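Prurkora 2.4: software de percepção e planejamento de preensão

Fabricante: Holtilell
Distribuição e suporte em português: Cidell
Licença: por estação, perpétua, 19 meses de atualização incluídos
Preço: 959 € por estação (sem IVA)
Disponibilidade: imediata, entrega por download

Resumo rápido

Prurkora pega gravações de demonstração feitas com garra manual e devolve trajetórias limpas, com abertura dos dedos sincronizada, prontas para treinar política ou para rodar direto no controlador. Roda local. Sem nuvem, sem conta obrigatória.

O que vem no pacote

Prurkora Track: estimativa de pose da câmera de punho, quadro a quadro. Visual + inercial, ou só visual se a unidade não tiver IMU.
Prurkora Width: mede a abertura entre os dedos a partir da própria imagem. Sem encoder.
Prurkora Plan: replaneja a trajetória dentro dos limites do braço de destino, marca trechos inalcançáveis.
Prurkora Review: visualizador de episódios, corte, etiquetas, exportação.
Linha de comando para processar em lote. Mesmas funções, menos clique.

Novidades da 2.4

Calibração de dedos refeita do zero. Antes precisava de marcador colado em cada dedo, agora o Width usa a silhueta da ponta e os furos de fixação como referência. Marcador continua aceito, para quem já tem tudo colado.
Fundo liso: o Track avisa quando faltam pontos para rastrear e passa o trecho para a IMU. Na 2.3 ele simplesmente seguia com pose errada, sem aviso nenhum. Corrigido.
Sombra dos dedos na mesa não entra mais na máscara de objeto. Era a reclamação número um.
Exportação retoma de onde parou se o disco encher.
Fila de processamento noturna, com hora de início (muita gente pediu).
Interface em português revista. Ainda tem menu em inglês no Plan, vai na próxima.

Desempenho

30 quadros por segundo no Track, em tempo real, com uma placa gráfica de 8 GB ou mais. Sem placa gráfica funciona, bem mais lento, serve para conferir um episódio e pouco mais.
Até 2.000 episódios por projeto. Acima disso o Review fica pesado para abrir, melhor dividir em dois projetos e juntar na exportação.

Requisitos

Linux 64 bits (recomendado) ou Windows 11. Mac não.
16 GB de memória, 32 se for usar Plan e Review abertos ao mesmo tempo.
Disco SSD. Disco mecânico engasga na leitura dos vídeos, não insista.
Câmera grande-angular montada na garra, foco e exposição fixos. Exposição automática estraga a calibraçao.

Garras compatíveis

Série Charbonneau manual, dois dedos, todos os comprimentos de pastilha. Perfil já incluído.
Garras paralelas impressas em 3D: criar perfil pelo assistente, leva uns minutos. Precisa ver as duas pontas na imagem em todo o curso.
Dedos articulados: sim, desde que o pivô seja rígido. Folga no pivô aparece como ruído na abertura, não há filtro que resolva.
Ventosa: não. Não está previsto.

Calibração da abertura, passo a passo

1. Mesa clara, lisa, luz difusa. Papel fosco serve.
2. Garra aberta no máximo, parada. Gravar cinco segundos.
3. Fechar devagar até as pastilhas encostarem. Abrir de novo. Repetir duas vezes.
4. Review > Calibrar > escolher a gravação. O contorno dos dedos aparece em verde, se escapar para a sombra baixe o limiar.
5. Salvar o perfil com o nome da garra, não com o nome do projeto (erro clássico).

Trocou pastilha, calibra de novo. Lascou um canto da pastilha, normalmente não precisa, confira o contorno e siga.

Formatos de exportação

HDF5, Zarr, CSV de poses. Vídeo recortado em MP4, opcional. Carimbos de tempo em nanosegundos, sempre.
Conector ROS 2 incluído. ROS 1 só a pedido.

Limitações conhecidas

Objetos transparentes: a máscara falha. Use etiqueta manual.
Duas garras na mesma cena: o Width segue a mais próxima da câmera e ignora a outra. Modo bimanual em teste, previsto para agosto.
Movimentos muito bruscos borram a ponta dos dedos, o episódio fica marcado em amarelo.

Suporte e treinamento

Suporte por e-mail incluído. Sessão de instalação remota às quartas-feiras, com Osian Harries, em inglês; em português marcar com a Cidell. Trazer uma gravação própria, curta, já com a câmera definitiva montada.

Como comprar

Pedir orçamento à Cidell indicando número de estações e modelo de garra. Universidades: preguntar pelo desconto. Teste gratuito sem limite de funções, só limita o número de exportações. A licença de teste vira definitiva com a chave, não precisa reinstalar, e os perfis de garra ficam guardados. 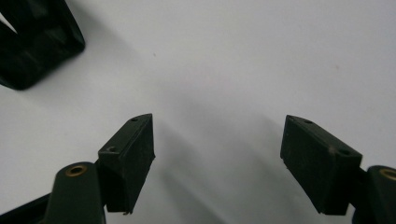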